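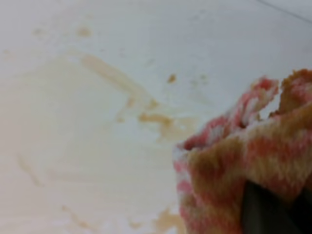

2 min read

Unit 6: What a cleaning arm costs after you buy it
Course notes, Equipment Planning, Ilville. Instructor: Ustyna Polishchuk

Read the Furus quote before class. The hourly figure on its first page comes to less than a part-time cleaner. It also assumes one pass per surface, and I don't believe that number.

Wiping is a bad task to budget from a brochure. A gripper pressing a knitted cloth on a white surface can leave a tan smear right beside the cloth and a cloudy film farther off. Brown staining on the cloth raises a second question: how many cloths per shift, and who changes them? Furus has no line for either one.

Lines to add to your worksheet:
Cloths and laundry, $361 a month
Service visits after the first year, $1,368 each
Staff time for rework, up to 2 hours a shift
Spare gripper fingers (ask, they left it blank)

Nnamdi Okeke argued last term that rework falls as operators learn the arm. Maybe so. He had no log to show for it, and neither does the vendor. Budget the rework at full rate until somebody hands you one.

For November: redo the payback table using the Casto quote and your own pass count. State how you got the count. "Per manufacturer" will be marked down.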